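Sorting parts: by color or by shape?

Lonberg Brick Forum > Building Talk > Storage and Sorting

Jimard
25/06/2020
Hello all. I came back to the hobby in March, and now I have 17 kilos of mixed used bricks from two sellers. Until today I sort by color, because it looks nice in the drawers. But when I look for a small hinge in a drawer of black parts, I need very long time and my eyes get tired. Do you sort by shape? I have 39 small drawers and cannot buy more this year.

Seok
By shape, always. The eye finds a red plate between blue plates very quickly, but it does not find a small black part between other black parts. With 39 drawers you can put the common shapes alone and the rare ones together. I keep slopes in one, hinges and clips in one, and all wheels in a big box.
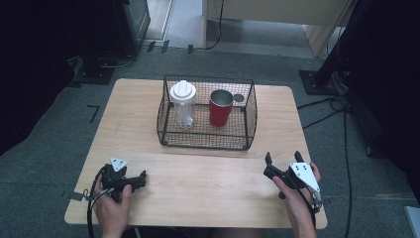

Also, please wash the used bricks before you sort them. Warm water and a little dish soap, then one or two days on a towel. Do not put the stickered parts in the water.

Altmont
I must disagree with Seok. It depends on what you build. I make mosaics, and for me color is the only thing that matters. If I had my plates by shape, I would have to pick every gray one out by hand each time. Jimard, what do you build?

Jimard
Mostly small houses and a train station. I follow instructions for the first one and then I change it.

Seok
Then shape is better for you, I am quite sure. Altmont is right about mosaics, but a house uses many different parts and only a few colors.

Altmont
A house also has walls. Walls are 200 bricks of the same color. I would do both: bricks and plates by color, all the small things by shape. I did this with my own parts, and it took me some 2 weeks of evenings.

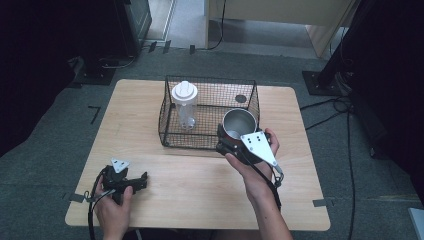 Jimard

Thank you both. I think I will try the mixed way of Altmont, but with the hinges in their own drawer like Seok said. One more question: where do you put the minifigure accessories? My cups and tools are always lost under the heads.

Seok
Fishing tackle box, the flat kind. And I still say plates by shape.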